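The Lid That Beat Two Arms

24/03/2021

At Arnberg, where two-armed robots are taught household chores, the fault log has 158 entries. Most are dull. Entry 15 is a lunch box, and it has used up more meetings than the rest put together.

The job sounds like something you do half asleep: open the box, put in the cheese, close it. The software, a package called Marico, reported success and moved on. The lid was sitting crooked and the wedge was showing in the uncovered end. As far as Marico knew, lunch was served.

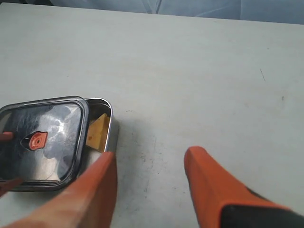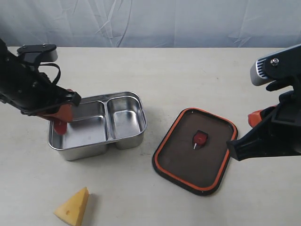 The trouble was how the system decided it was done. Marico watched the force on its fingers, and when the push back reached a set level it called the lid shut. A rubber seal pushes back nicely. So does cheese. Turning the level up only made the arms press harder on the wrong thing – one run in November ended with a safety stop and a long silence in the room.

The fix, for now, is a second check from the wrist cameras before anything gets marked finished. It adds 2 seconds to each try, and the team ran about 800 tries to be sure of it. Entry 15 is still open. The new check has started rejecting lids that are perfectly closed.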